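作業ノート　トリクス貸出品の洗い　火曜
記入：ナナ・ジャムフィ

シェア 8　コメント 3

前回の続き。貸出から戻ったぬいぐるみのうち、毛足の長いものを洗濯機で洗うか手洗いにするかを決める。アリーバ・ナクヴィが棚から出しておいてくれたペンギンを最初に扱う。受付番号は3958。台帳では「全体に薄い汚れ、におい少し、ほつれなし」となっているが、ほつれについては受け取ったときの記録なので、洗う前にもう一度縫い目を見ることにした。

縫い目の点検。脇、翼の付け根、足の付け根、首まわりの順に指でたどって、強く引かない程度に開いてみる。左の翼の付け根で糸が一目浮いていた。抜けてはいない。黒い糸で外側から一針すくって留め、結び玉は中に引き込んだ。足の縫い目は問題なし。目はプラスチックで、回してもぐらつきなし。台帳の「ほつれなし」は消さずに、下の行に「左翼付け根、糸浮き、補修」と書き足した。補修に使った糸は裁縫箱の上の段のもの。巻きが少なくなっているので次の注文に入れたい。

汚れの様子。腹の白い毛は外側が少し灰色っぽく、毛束を分けると根元は白い。擦れてついた汚れで、しみ込んだものは見当たらなかった。顔の白いところも同じ。口のまわりに一か所、固まったものがあり、ぬるま湯で湿らせた布を当ててしばらく置いたら崩れて取れた。爪では掻かないこと。前に別のぬいぐるみでやって毛を抜いてしまった。黒いところは見た目ではわからないので、白い布を湿らせて背中を軽く叩いた。布に色は移らなかった。翼の先でも同じことをして、こちらも移らず。これで黒と白を分けずに洗える。

洗剤はドレディスの中性。前回残した分を使い切ってから新しい袋を開ける。泡が多く出ると中綿に残るので、量は表示の少ない側に合わせた。柔軟剤は入れない。前に入れたときは毛の先がまとまって、乾いてから梳くのに手間がかかった。もっともあれは毛の種類が違うので、同じになるとは限らない。比較するなら同じ生地の端切れでやったほうがよいとシュエが言っていて、それはそのとおりだと思う。タウィサックから届いた生地見本の中に近い毛足のものがあるはずで、探しておく。

洗濯機まわりの確認は、ロナルド・マングバットと分担した。扉を開けて、パッキンの折り返し、ドラムの中、フィルターの順。 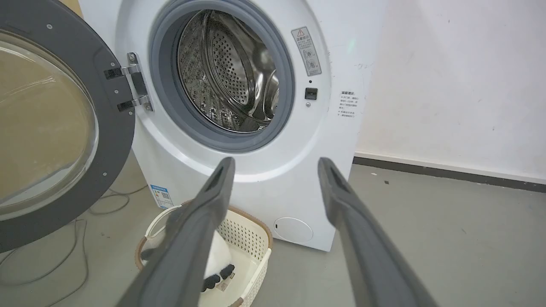 パッキンの折り返しには前の人の洗い物の毛が溜まりやすく、ここを拭かないで白いものを入れると腹に黒い毛がついて戻ってくる。今回は乾いた布で一周、そのあと固く絞った布でもう一周拭いた。布についたのは細かい糸くずで、毛の塊はなかった。ドラムの中は手を入れて内側を撫で、引っかかるところがないかを見る。毛足の長いものは、穴の縁よりも内側の出っ張りのほうで擦れると思う。今日は引っかかりなし。フィルターのふたは前面の右下寄りにある丸いもので、溝がついているのでそこをつまんで回す。開ける前に浅い皿と雑巾を置くこと。扉の受け口は注意書きのラベルの下にあり、ここに糸くずが挟まると閉まりきらないことがあるので、綿棒で縁だけ拭いた。奥には突っ込まない。

フィルターから出たもの：糸くず、短い毛、紙が溶けたような白い粒。紙は貸出札の切れ端ではないかとマングバット。可能性はある。札を外したかどうかを確かめる欄が作業票にないので、足すことにする。今日のペンギンの札は外して、台帳のページに挟んである。

洗濯ネットをどうするかで少し話した。これまでは大きいネットに入れて口を留め、余った部分を縛っていた。ナクヴィは、余りを縛ると中で体が折れたまま回るので、翼に癖がつくという意見。マングバットは、縛らないと中で転がって毛が擦れるという意見。どちらも見たことがある。結局、体の大きさに近いネットを選んで縛らずに使うことにした。ファスナーの引き手は覆いの中に入れておく。ペンギンの場合、翼は体に沿わせ、足は曲げないでそのまま入れる。頭から入れたほうが入れやすかった。

洗い物の受け渡しはかごでやる。前は腕に抱えて運んでいたが、袖の糸くずがつくし、終わったあとの水も垂れる。クリーム色の、縁が茶色いプラスチックのかごを洗濯機の真ん前の床に置いて、そこに入れる。側面に穴があるので風は通る。水は通してしまうかもしれないから、洗い上がりを入れるときは下に雑巾を敷く。扉が左に大きく開くので、かごを左に寄せすぎると扉の下に入って出し入れがしにくい。今日もう少し右でもよかった。

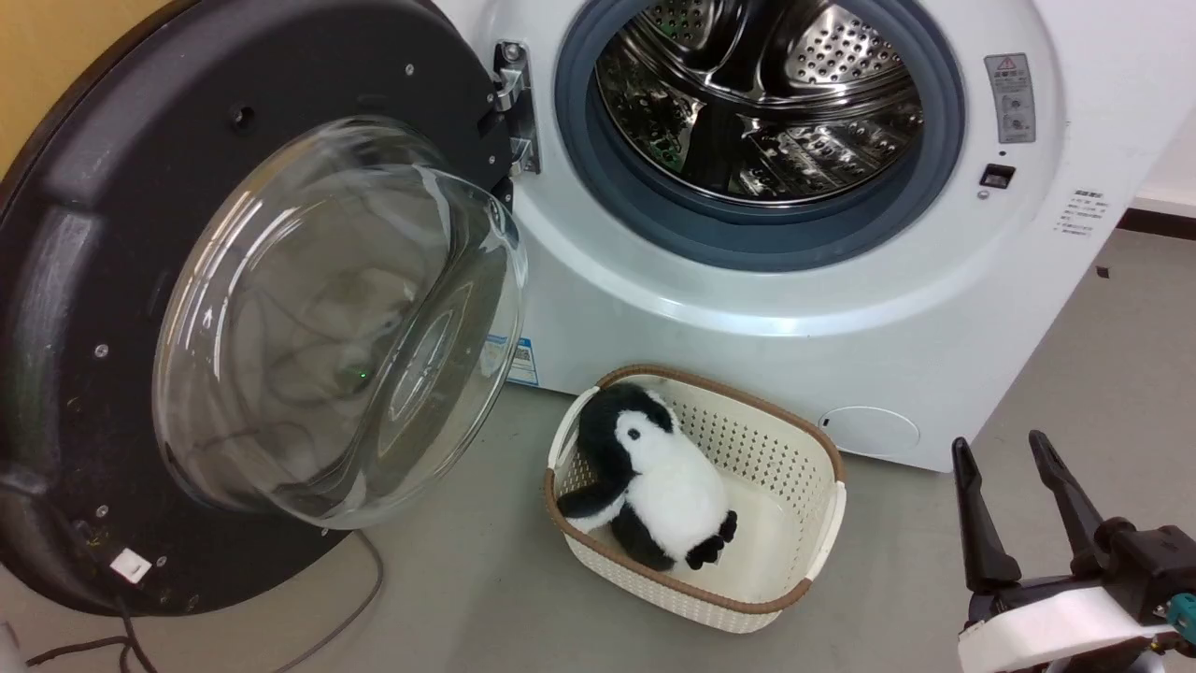
洗濯機の前のかごとペンギン。扉は開けた状態。

かごについて、細かいこと。側面が編み目のような模様になっていて、毛足の長いものだと目に毛先が入ることがある。持ち上げるときに横に引きずらず、上にまっすぐ出す。かご自体も拭く。洗う前のものを入れたかごに洗い上がりを戻さないように、途中で一度拭くことを手順に入れた。かごを二つにすればよいのだが、置き場がない。アミサーが隣の棚の下を片づければもう一つ入ると言っている。棚の下には空の洗剤袋と古い型紙の筒があり、型紙はまだ要るかどうか確認しないと動かせない。

洗いの設定。弱いコース、水は30度、脱水は短め。温度を40度まで上げる案もあったが、顔と目のまわりの接着がどうなっているかわからないので見送った。縫い付けだけなら上げてもよさそう。トリクスの元の仕様書に目の留め方が書いてあるはずで、手元のコピーはそのページがかすれていて読めない。原本を見たい。

途中の様子。水が入ってから少しの間、ガラス越しに腹の白いところが見えて、あとは泡で見えなくなった。泡は少なめで、この洗剤の量でよさそう。音に変わったところはなし。すすぎのあと水が濁っているかどうかを見たかったが、見ているうちに排水が始まってしまった。次は二回目のすすぎのときに前にいること。脱水に入ったところで少しがたついた。一つだけ入れると片寄るので、次は似た大きさのものと一緒に洗うか、タオルを足す。タオルを足す場合は毛の出ない古いもの。新しいタオルは白い毛がつく。

出したときの状態。
・黒い部分：色あせなし。手で触って毛の倒れあり、梳けば戻る程度。
・腹：白さは戻った。毛先が束になっている。
・顔：目のまわりの毛が内側に寝ている。目に傷なし。
・翼：左の補修したところ、糸の浮きなし。
・足：形は変わらず。縫い目も開いていない。
・中綿：腹の下のほうに寄りあり。押すと動くので固まりではない。

中綿の寄りは、出してすぐに外から揉んで戻した。片手で背中を支え、もう片方の手で下から上へ送る。一度にたくさん動かそうとすると首の付け根で詰まるので、少しずつ。首まわりがいちばん動きにくい。ジッパーのある品なら開けて手を入れられるが、このペンギンは縫い閉じてある。

タオルで包んで水を取る。絞らない。包んで上から押し、タオルを替えてもう一度。二枚目はあまり濡れなかったので、二枚で足りる。そのあと毛を目の粗いブラシで一度だけ梳いた。濡れているうちに何度も梳くと抜ける。白い毛がブラシに少しついたが、多いというほどではない。

干し場はクラシスの乾燥棚の中段。上段は照明に近く、下段は床の埃が上がる。網の上に腹を上にして寝かせ、翼を少し開いて脇に風が入るようにした。送風のみ、温風は切った。90分以上置いてから触ってみたところ、表面は乾いた感じがするが、押すと中はまだ冷たい。ひっくり返して背中を上にし、そのまま置いて帰ることにする。札に「乾燥中、動かさない」と書いて網の端に留めた。前に誰かが親切で袋に戻してしまい、中が湿ったままになったことがある。

重さを量っておけばよかった。洗う前の重さがあれば、乾いたかどうかを手の感じで決めなくて済む。次の分からは、作業票に「洗う前の重さ」と「棚から出すときの重さ」を書く。はかりは染色台の横にあるものを借りる。皿が小さいので、上に軽い板を渡して、板の分を引く。アミサーに頼んで板を切ってもらう。

手洗いとの比較について。今日の結果だけ見れば、このペンギンは洗濯機で問題ないと思う。手洗いのほうは先月ナクヴィがやったアザラシの記録があり、毛の倒れは今日より少なかったが、すすぎが足りずに腹が乾いてからごわついた、とある。大きさも形も違うので並べて比べるのは無理がある。同じ型の別のペンギンが戻ってきたら、それを手洗いにして比べたい。台帳では同じ型がまだ貸出中で、返却は来月の予定。

後片づけ。
洗濯機の扉は閉めきらず、開けたままにしてある。パッキンの下側に水が残るので、布で吸ってから帰る。今日は下の折り返しにけっこう溜まっていた。フィルターは洗いのあとにもう一度開けて、白い毛が少し。ふたを戻すとき斜めに入ってやり直した。溝が横を向いた位置で止まるのが正しいと思っていたが、マングバットは少し行き過ぎるくらいが正しいと言う。漏れはなかったのでどちらでもよいのかもしれないが、取扱説明書で確かめてふたの向きを作業票に書いておく。
かごは拭いて洗濯機の横に立てかけた。ネットは裏返して干し場の端。ブラシの毛は取った。
洗剤の残りはあと一回分あるかどうか。

未決のこと
・柔軟剤の有無は端切れで試す。タウィサックの見本の箱をジャムフィが探す。
・目の留め方。仕様書の原本をナクヴィに聞く。
・型紙の筒の持ち主。
・乾燥棚の中段の網に曲がったところがあり、平らに置けない。直せるかアミサーに見てもらう。
・黒い糸の注文。

追記（翌朝）
棚の札はそのまま、動かされていなかった。背中側の表面は乾いている。腹の奥を押すとまだ少し冷たい気がするが、気のせいかもしれず、やはり重さが要る。昼まで置いて、もう一度見る。毛は昨日より立っていて、顔のまわりだけ寝ている。指で起こしてから梳くこと。左の翼に軽い折れ癖がついていたが、手で伸ばしたらほとんどわからなくなった。ネットの中で曲がったのか、干し方なのかは判断できない。

追記（昼すぎ）
冷たい感じはなくなった。においは、鼻を近づけて洗剤が少し。もともとのにおいは残っていない。腹を梳き、顔は小さいブラシに替えて梳いた。目のまわりは毛の流れが外向きなので、目の側から外へ。台帳に「洗濯機、弱、ネット、柔軟剤なし、可」と記入し、札を戻した。棚に入れるのは明日にする。

コメント
シュエ：糸浮きの場所、できれば型紙の図に印をつけておいてください。同じ型で同じところが浮くなら縫いのほうの問題なので。
アミサー：板は切りました。はかりの横に置いてあります。網は曲がりを戻してみますが、角が一か所折れかけているので替えたほうが早いかも。
マングバット：説明書、引き出しにありませんでした。誰か持っていたら戻してください。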